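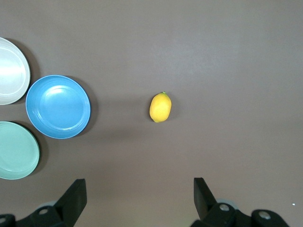
Notebook entry, April, bench 2. Gripper comparison, continued: Vostida parallel fingers against the Braltaten set. The purpose of this series is to decide which finger set remains on the arm for the table-clearing work, and the decision is to be made on grasp results and on what the wrist camera is able to report during approach. The lemon was retained as the standard fruit item, with the white, blue and green plates to its left as the flat items. With the black fingers held wide apart, both pads remain in the wrist view and the fruit lies between and beyond them, so the approach line can be checked without recourse to the overhead camera. The green stem end is distinct enough to serve as a mark for the orientation estimate.

Controller settings were left as in the previous entry. Closing force limit 55 per cent for both sets. Exposure on the wrist camera was fixed before the first run, as automatic exposure had shifted whenever a plate entered the view. Colleagues are asked to leave it fixed until the series is closed.

Results to date, fruit only:
Vostida, 192 attempts, 9 drops.
Braltaten, 192 attempts, 23 drops.

Most of the Braltaten drops occurred during the lift, with the fruit rolling out towards the palm. The pad face on that set is shorter and the grasp was often made above the widest part. Lowering the approach height improved matters, but brought the fingertips into contact with the table on several runs — the force log shows this clearly, and the runs have been marked.

Plates are a separate question. Neither set takes a plate reliably from above. A rim grasp with one finger outside and one within the well is the only method which has given repeatable results, and it requires clear space beside the plate. Where two rims nearly touch, the planner refuses the grasp on that side. The Prajapati planner settings permit a smaller clearance and should be tried before any change is made to the plate layout.

Outstanding:
Repeat of the marked Braltaten runs at the original height.
Check of finger zero after run 436; the logged opening differs from the commanded value.
Copy of the force logs to the Omer share, under the April folder.
Spare pads for the Vostida set, one pair, not yet ordered.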